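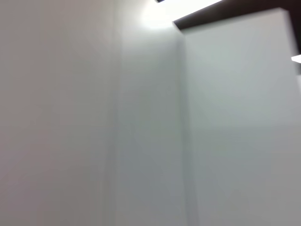 6. Running the Bag Demonstration on an Open Day

6.1 Purpose of this section

This section sets out how the two-arm station is to be prepared, shown to visitors and closed down during an open day at the Nornivness site. It applies to the Ruto station as supplied by Zeduvura, issue of September 2021. Day-to-day operation is covered in Section 4 and is not repeated in full.

The person in charge of the demonstration is called the presenter. The person at the control desk is called the operator. One person may not fill both roles while visitors are present.

6.2 Before visitors arrive

1. Switch on the station at the main isolator and wait for the start-up check to finish.
2. Confirm that the key switch is set to DEMO. In this setting, arm speed is limited to 300 mm per second.
3. Press and release each of the 2 emergency stop buttons in turn. The desk must show a fault each time. Clear the fault before going on.
4. Wipe the tabletop and the inner panels with a dry cloth. Do not use spray cleaner near the sensors.
5. Inspect the fingers of each gripper for splits or loose parts.
6. Check that cables at the wrist are fully seated and can move freely through the whole range of the arm.

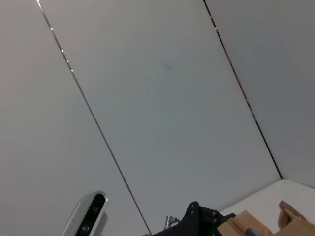

Figure 6-1. Upward view from the wrist, with sensor housing, gripper mount and wooden fingers.

Note: Marks on the enclosure panels do not affect the demonstration. Report them on the weekly sheet only if the surface is cracked or a panel has moved at the seam.

Caution: Do not touch the lenses of the sensor. If they are dirty, use the cloth supplied with the station and carry out the short calibration given in Section 4.6.

6.3 Receiving a group

Groups are limited to 12 visitors. Larger parties must be divided at reception. The presenter shall:

1. Bring the group to the floor line and ask all visitors to remain behind it.
2. Point out the emergency stop buttons and the exit.
3. Introduce the task in one or two sentences. Visitors generally follow it best when told that the arms are to take a soft bag by its top and hold it open.
4. Give the operator a clear spoken signal to start.

6.4 Showing the task

1. The operator places the bag on the table, leaves the working area and closes the guard.
2. Select BAG OPEN from the desk menu and press START.
3. Allow the arms to approach and close on the top of the bag. The presenter should not speak over this part, as many visitors wish to watch the grippers.
4. When both arms have come to rest, press HOLD.

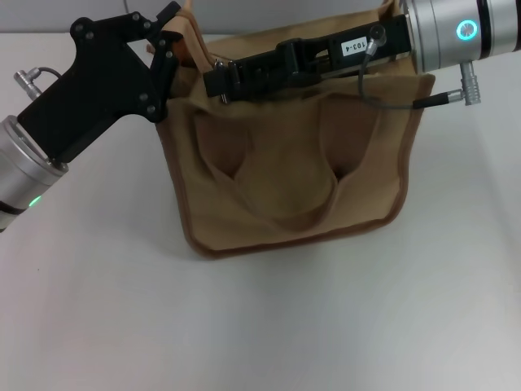
The HOLD state may be kept for up to 6 minutes. Questions are best taken during this time. Canvas folds differently on every run, and the presenter may explain that the arms correct their grip from the sensor readings as they work.

5. Press RELEASE. Wait until both arms have returned to the rest position before opening the guard.

Caution: If the bag slips from one gripper, do not reach in to straighten it. Press HOLD, then RELEASE, and begin again from step 1.

Note: Bags by Fukuda are supplied as spares and are kept in the lower drawer of the desk. Visitors' own bags shall not be used.

6.5 After the last group

1. Remove the bag and turn the key switch to OFF.
2. Record the number of runs and any faults in the station log.
3. Return the key to Areeba Dhanial at the front office.

Questions on this section should be sent to Luuk Cuypers, Site Training. Changes to the programme must be agreed with him in writing before the day of the visit.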